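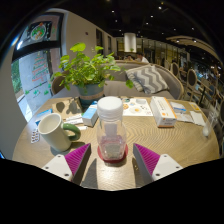
Subject: Re: [tokden-data] cafe tables, first batch

Hi all,

Replying to the whole list, as two of you wrote to me separately with the same question. The earlier message is quoted here with my answers in between.

> Great to see the cafe set coming together. On the Charpentier side we
> trained on the kitchen counter data only, and the policy falls apart
> as soon as there is anything behind the object. How messy are your
> tables? Are you clearing them between episodes?

Messy, and no! We leave the table as it is. Mug, coaster, leaflets, packets, a potted plant with leaves going everywhere, whatever is there stays there. The operator picks one target (very often a bottle), does the reach, the grasp and the put-down, and then starts the next episode from wherever things ended up. I was worried this would give us a pile of near-duplicates, but small shifts add up fast. After ten episodes the layout has drifted so far from the first one that I have trouble matching them.

> Do clear bottles work at all? We gave up on transparent stuff in
> the spring, the labels were a nightmare.

We don't label the object, so that part of the pain is gone. We only store the gripper trajectory, the finger width and the video, plus one line of text for the task. What I would ask everyone to do is come in slowly over the last few inches. Fast approaches on see-through things look fine while you're doing them and are then useless on playback.
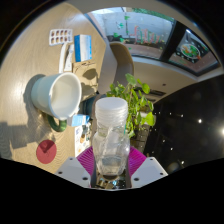 The other thing I'd love more of is variety in the angle of approach. Most of us fall into one habit (mine is low and straight on, with the wrist level) and the model picks it up right away. Tilt the tool, come from the far side of the plant, grab a bit too high on the cap and correct yourself. Corrections are worth a lot! Please don't throw those episodes out.

> How much do you have so far, and when can we pull it?

642 episodes after the first pass of filtering, from 8 cafes and restaurants. They go up on the Bakance server as soon as the time sync check has run. I'll post the folder name to this list. If you want to start on the loader before then, the format is the same as the counter set except for one extra field, "seating", which is free text.

My notes from the latest round are pasted in below, unedited, so please forgive the shorthand.
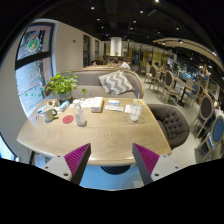
BORKLEY, 12 Sep 2025. Over 90 minutes of usable video. Round-cornered table, light wood, curved sofa on the far side. Bottle, mug and tumbler as targets, coaster as a place-down spot. Strong shadows on parts of the tabletop, kept all of it. Tracking lost twice when the tool was turned toward the window, both episodes flagged, not deleted. Mug by the handle is much harder than mug by the rim, want a separate task line for each. Recalibrate finger width before next round, the closed reading is creeping up.

If anyone has a better way to handle that last one, please write back on the list. I've been redoing the calibration by hand at every stop and it eats a good chunk of the morning.

Can't wait to see what your policies do with these.

Cheers,
Tokden collection desk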